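Home Catalog Headwear Bags Care Orders Contact

Ghorbani Cap and Bag Program
Supplied by Zonura to schools, parks departments, museums and other public employers

The Ghorbani program provides curved-brim caps and a matching gray bag for staff who work outdoors or move between buildings during the day. Caps and bags may be ordered together or separately. The range is kept deliberately small, and colors are carried over from one year to the next so that an organization can replace lost or worn items without changing the appearance of its staff.

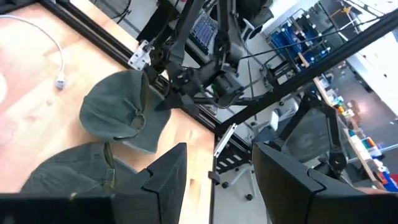 Curved-brim cap in olive gray.
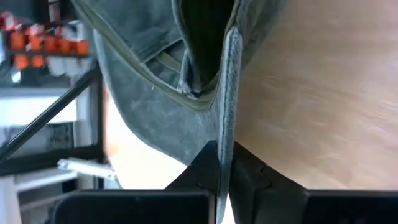 Gray bag with olive-green trim at the opening.

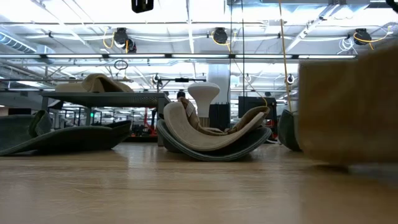 Caps in beige, tan and dark green.

The Cap

The Ghorbani cap is a soft baseball cap with a curved brim and an adjustable strap at the back. It is made without a stiff front panel, and the crown settles to the shape of the head after a few days of wear. The brim is stitched along its edge and keeps its curve in normal use.

Four colors are held in regular stock: olive gray, dark green, beige and tan. Olive gray is the standard issue color and is sent when an order form leaves the color line blank. The fabric is washed before the caps are finished. Small differences in shade between production lots are to be expected, and customers who need a close match across a whole team should place the full quantity on one order.

One size is offered for adults. The strap is shortened by drawing the loose end through the buckle and lengthened by easing it back. A smaller size for youth programs is under review, with a decision planned for February. Organizations that would use the smaller size are invited to write to the Orders Office with an estimate of the quantity they would need.

The Bag

The gray bag is a canvas bag for everyday use, with an olive-green trim along the rim of the opening and a heavy folded seam. It is intended for clothing, paperwork, gloves, lunch and similar light loads. It is not rated for tools, and it should not be used to carry containers of liquid unless they are fully sealed.

The canvas takes on pale marks and creases with use, most noticeably on the lower part of the bag and along the seams. Loose threads at the trim may be trimmed close with scissors. They should not be pulled. A seam that has opened should be reported to Zonura under the terms given below.

Customers sometimes ask for the bag in the cap colors. It is made in gray only, and there are no plans to add to this.

Badges and Lettering

Both items may be ordered plain or with a sewn badge. Badges are prepared by Wirkier from artwork supplied by the customer and are attached before shipping. On the cap, the badge is placed at the front of the crown. On the bag, it is placed on the outer panel below the opening. Lettering directly on the brim or on the strap is not offered.

Artwork should be sent as a clean drawing in no more than four colors. A sewn sample is mailed for approval, and work on the order starts when the signed approval form has been returned. Changes requested after that point are charged as a new badge. Questions about artwork should be addressed to Ehsan Esfahani.

Items at a Glance

Product line: Ghorbani
Catalog page: 83
Cap style: soft crown, curved brim, adjustable strap
Cap sizes: one adult size
Cap colors: olive gray, dark green, beige, tan
Bag color: gray with olive-green trim
Badge: optional, cap or bag
Smallest order, plain caps: 2
Smallest order, caps with badge: 80
Smallest order, bags: 2
Largest order without a delivery schedule: 3,000 items

Storage and Handling

Caps should be stored in a dry room, out of direct sun. They may be nested one inside another with the brims facing the same way, and this is the method Zonura uses when packing cartons. Stacks should be kept low enough that the bottom cap is not pressed flat. Caps that have been flattened in transit can usually be restored by hand – open the crown fully, smooth the seams from the inside and leave the cap resting on its brim overnight.

Where several colors are kept in one storeroom, each color should have its own shelf or bin. Olive gray and dark green are easily confused under warm lighting, and most exchange requests received by the Orders Office concern these two. The color is printed in full on every carton label.

Bags are shipped folded. They should be opened and hung before being issued, if space allows. Heavy cartons should not be placed on top of them.

Cleaning

Caps are washed by hand in cool water with a mild soap. Rinse well, reshape the crown and brim while damp, and dry in open air. Do not bleach, iron or tumble dry. Sweat marks on the inner band can be treated with a soft brush and a little soap before washing.

Bags are cleaned with a damp cloth. Empty the bag and shake it out first, and leave the opening wide until the inside is dry. Machine washing will shrink the canvas and is not covered by the guarantee. Caps and bags with badges follow the same instructions, except that the brush should be kept away from the edge of the badge.

Ordering

Orders are accepted from organizations only and must be placed on the standard form, signed by a person with authority to purchase. The form asks for the quantity of each color, the delivery address, the name of the person who will receive the goods and, where a badge is wanted, the approval number. Orders by telephone cannot be accepted. Plain items ship from the Bredo warehouse. Items with a badge ship from the same warehouse when they have been returned by Wirkier.

A sample set may be borrowed before a first order. The set contains caps in all four colors and one bag, and is lent for two weeks. Return postage is paid by the borrower. Sample items are handled by many people and may show signs of wear – they should be used to judge color, fit and size, and new stock will look fresher.

Orders above the limit given in the list are divided into deliveries under a written schedule. Mahtab Heydari arranges these schedules and should be contacted before the form is submitted.

Returns and Guarantee

Plain items may be returned within 30 days of delivery if they are unused and in their original carton. Items with a badge may be returned only if they are faulty or differ from the approved sample.

Seams, straps and buckles are guaranteed for one year from delivery. Fading, creasing and ordinary surface wear are not faults. A claim should state the order number and the carton label, and should describe the damage in a sentence or two. Claims are reviewed by Jomar Barredo, who will advise whether the item should be sent back or may be kept for parts. Straps and buckles can be supplied separately for customers who prefer to make their own repairs.

Prices

Prices are issued as a separate sheet and sent on request. The sheet dated 29 December 2025 replaces all earlier sheets, including those printed in the back of the catalog. Quotations already accepted in writing will be honored at the price stated on them.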